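Posero hand-held gripper trials: FAQ

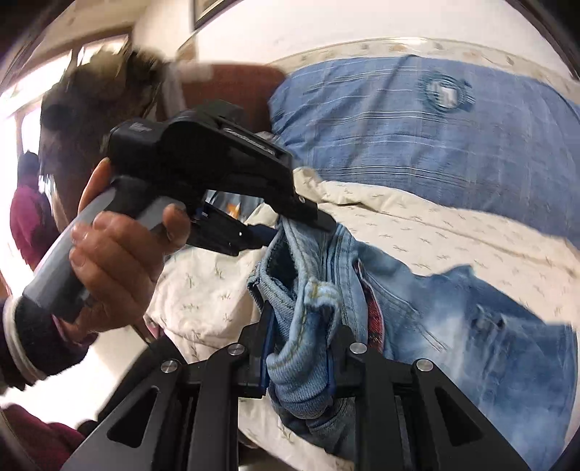

Denim at the waistband, two hand-held grippers.

Which grippers are compared?
The Venter and the Pluris, both on the Grurus controller.

Why test on jeans?
A waistband is several layers thick and has seams. Pads that manage a T-shirt often slip on it.

How many grasps make up a trial?
288 per gripper, in 16 sessions. Drops and re-grips are logged separately.

How long do the pads last?
Roughly 2000 closures on denim. Change both pads together and re-zero the jaw width.

Can I mix pads between models?
No. The mounting holes differ.

When are the next results due?
December. Page last changed Aug 21, 2025.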